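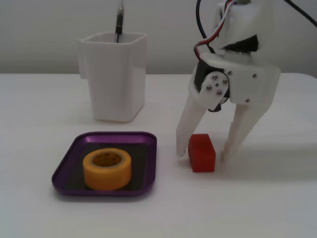 Marit Ostrander
Shop lead, Cidine Party & Game Rental

Print | E-mail this page

March, 7:15 a.m.

The Desano is back from Gallardo and it is sulking again.

For whoever reads this after me: the Desano is our tall high striker, the one with the lit face and the bell that really rings. You hit the pad with a mallet, the lever kicks the puck up the track, and your date pretends to be impressed. The short kids' striker is a different machine and has never given us any trouble, so naturally it gets rented half as often.

Complaint on the return slip reads "bell too hard, then too easy." I was ready to file that under customers. Then I set it up by the roll-up door and hit it myself, and the slip is right. First hit of the morning, puck stalled level with the "Mama's Boy" line. Second hit, same mallet, same me, rang the bell and bounced off the stop hard enough to wake the compressor. Third hit, Mama's Boy.

Notes as I go.

Track. Wiped it down with a dry rag and got a gray streak I didn't care for. Somebody has oiled it. The track is supposed to run dry. Oil feels wonderful for an afternoon and then it collects the fairground, and after that the puck is riding in paste. I have written DRY TRACK on the back of the tower in paint marker, under where I wrote DRY TRACK last year. Cleaned it top to bottom with alcohol, let it sit through coffee, wiped again until the rag stayed white.

Puck. Edges are fine. There's a flat spot on one corner where it has been coming down crooked, and I took that off with fine paper. Did not touch the faces. The last time one of us "evened up" the faces we had a puck that rattled like a drawer of spoons, and we had to buy one from Jendetti at Jendetti prices.

Tower is still plumb in the base. It was not plumb when I first stood it up, but that was the floor. Shimmed the left foot with a paint stirrer and moved on.

Hit it again after the cleaning. Better, not cured. Mama's Boy is gone, but I'm still getting a bell and then a puck that dies well short, with no change in how I swing. I'm aware that I'm not a precision instrument. So I quit swinging and did the drop test, which I should have done before I had a sore shoulder.

Drop test, for the binder, since the old sheet has a coffee ring over the part that matters:

Take the sandbag with the loop on it. Hang it from the hook on the test frame so the bottom of the bag is 62 inches above the strike pad. Measure to the pad, not to the floor. Let it stop swinging. Pull the pin. Write down the line the puck reaches. Put the bag back up and do it again. Twenty drops. Yes, all 20. The first few will agree with each other and you'll want to go to lunch.

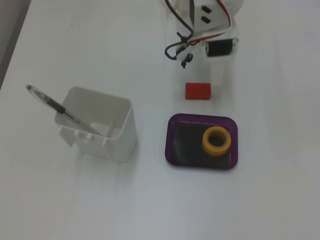 The drops started out tidy and then began to wander, and they wandered in one direction. Each one a bit lower than the last, until I stopped to answer the phone. When I came back the next drop went right up near the bell. So it's a thing that goes down with use and recovers when left alone, which describes most of us, and also describes the rubber under the strike pad.

Pulled the pad. Four bolts, one of them cross-threaded by a person with great confidence. Underneath, the bumper is the wrong bumper. Ours takes the hard black kind that Jendetti sells with the pad kit. What's in there is a soft tan block, cut from something else with a knife, and glued. It squashes, takes its time coming back up, and if the next customer swings before it has recovered, the lever starts from too low and wastes most of the hit. Let the line move slowly and everybody is Hercules. Let the line move fast and everybody wants their ticket back. That would be our "too hard, then too easy."

I don't know who put it in. I have looked at the glue line and I have a theory, and the theory's handwriting is suspiciously like mine from the summer we ran out of everything. Moving along.

Scraped the glue. It came off the steel in strings with a putty knife and a good deal of language. Chased the bad bolt hole with a tap, and it cleaned up well enough that I'm not going to drill it. New bolt, washer, no thread locker on that one until we see whether it holds.

Parts on the shelf: we have 2 pad kits left. One goes into the Desano today and one stays put. Please do not rob the bumper out of the last kit and leave the empty bag on the peg. A bag hanging on a peg looks like inventory from across the room.

Refit. The new bumper sits proud of the old one, so the lever stop had to come up to meet it. Backed off the lock nut, turned the stop until the lever just kissed the bumper, locked it, checked it again, found that locking it had moved it, and did the whole thing over while holding the bolt still with the other wrench. Every time.

Lever pivot has a little side play. Acceptable. I'd like a new bushing in there before fair season, and I'd like a pony.

10:40 a.m.

Second round of drops. Same height, same bag, no phone. Very nice. The puck reached the same line again and again, with a couple of strays low in the run and one high, and none of the slow slide from this morning. I'm calling the mechanical side done.

Then I plugged in the lights, because it was going too well.

The face lights up but the bell strobe doesn't fire. The bell itself is fine, being a piece of metal. The strobe runs off the little switch behind it, and the switch clicks when I push it with a pencil, so the trouble is probably down the wire. The wire runs through the tower hinge, where it gets folded each time the thing goes in the truck. I wiggled it at the hinge and the strobe gave me one flash and then thought better of it. Cutting that section out and splicing in the flexible stuff, with enough slack this time to make the fold. Leave the loop of slack alone when you're loading. It will look sloppy. It is meant to look sloppy.

Also found on the truck, and unrelated to the above: the mallet with the split handle is back in circulation. I retired that mallet. I put red tape on it and stood it in the corner with the broken tent poles, and somebody saw a mallet with festive tape and sent it to Gallardo. It has now been sawed in half, so that conversation is over.

Open items

— Pad kits: reorder from Jendetti before the May bookings, and ask if the bumper can be bought by itself. Last time they said no, but in a tone I thought was negotiable.
— Pivot bushing, see pony.
— Recheck the re-tapped bolt after its first weekend out. If it has backed off, do not just lean on it. Come find me.
— Put a line on the return slip for "how many people hit it in a row." The booth kids will guess, and that's all right, a guess would have saved me the morning.
— Copy the drop test onto a clean sheet and put it in a plastic sleeve. Coffee goes on the other bench.
— The short striker gets the same look at its bumper. I haven't opened it. If it's tan in there I would like to be sitting down.

1:20 p.m.

Strobe works. Folded and unfolded the tower until I was bored and it kept working. Tagged the Desano green and rolled it to the back row behind the ring toss, facing the wall so people will stop hitting it on their way to the restroom.

Print | E-mail this page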